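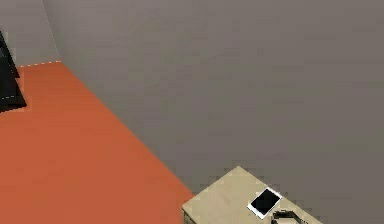
3 min read

How many demos before it's worth training anything? 300 for a single-object task with our settings, fewer than that and the policy just stalls short of the tabletop.

Notebook, December, 4:20 pm

Teleop in the sim room again. Task is approach table, pick up white-framed tablet, hold. Orange/gray floor, beige table. Left the floor colors alone this time so the runs compare with the last batch.

Ebuka Briggs driving, me logging. Leader arm on the Vitura bridge, latency fine till lunch, then it got sticky. Restarted the bridge 2 times. Should of done it at the start.

Notes as they came:

-- tablet lies diagonal to the view, near the back-right part of the top that shows. Straight-down grasp wants wrist yaw first. Ebuka was yawing late, at the last second, and the jerk ends up in the data. Asked him to turn on the way in. Much smoother.

-- small dark thing next to the tablet, loops on it, can't tell from this view if it's a cable or glasses or what. Need to check the asset list. If it has a collision mesh the fingers will catch it.

-- black screen on every reset. Want a lit version too, otherwise it learns "dark rectangle" and nothing else.

-- view is losing the near part of the table. Operator ok with it, policy wont be. Tilt down before next batch.

Threw out 20 demos, all from before the second restart. Total in the Fimwood folder is now 2,510 across all tasks, tablet is still the thinnest.

Tried hand-guiding the real arm for the same motion, quick go before we packed up. Slower per demo but the yaw comes out natural. Ebuka prefers the leader arm. I don't, yet.

To do: asset list, camera tilt, lit screen, ask about teh bridge timeout. Re-record the tablet set after the tilt, don't mix.

Recent entries
Rukonine gripper, finger pad swap
Vitura bridge: dropped packets again
Hand-guiding vs leader arm, drawer task
Ekwueme scene import, missing textures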